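Garden Helpers Wanted for the Jidley Community Plots

Do you like being outdoors, and do you not mind coming home with mud on your knees? Then we would love to hear from you! The Jidley plots are looking for new people to join our regular garden crew this spring, and you don't need to know a dahlia from a dandelion to be useful (several of us didn't when we started, and one or two of us still have to ask).

We look after 30 raised beds, a long flower border by the Allivell Road fence, and an old orchard corner that has been left to its own devices for far too long. The big job for April is the orchard. The brambles need to come out, the paths need fresh wood chips, and we have 80 young hedge plants on order that will all want to go in the ground within a few days of arriving. After that it's weeding, watering, tying up beans and, with any luck, eating some of them.

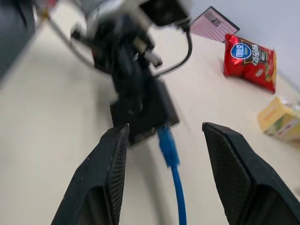
Blue network cable on the tabletop

We meet every Sunday at 9:30 in the morning and usually work until lunch. Come for the whole session or just an hour, whatever suits you -- there's no sign-in sheet and no one will give you a look if you leave early. Tools and gloves are in the shed, though if you have a favorite pair of pruners please bring them along, and do wear sturdy shoes. Kids are very welcome with a grown-up.

We're also hoping to find one person to take on the watering schedule from late spring through the end of summer. It's a small paid role, four hours a week, mostly evenings, and it would suit somebody who lives close by and likes a bit of quiet. You'd need to be able to lift a full watering can and keep a simple log of which beds have been done.

To join the crew, just turn up at the Colava Street gate, the green one, and ask for Prasanna Nanayakkara. For the watering job, please leave a short note in the mailbox by the shed telling us a little about yourself and which evenings you could do. Prasanna will get back to everyone who writes, though it may take her a week or so at planting time.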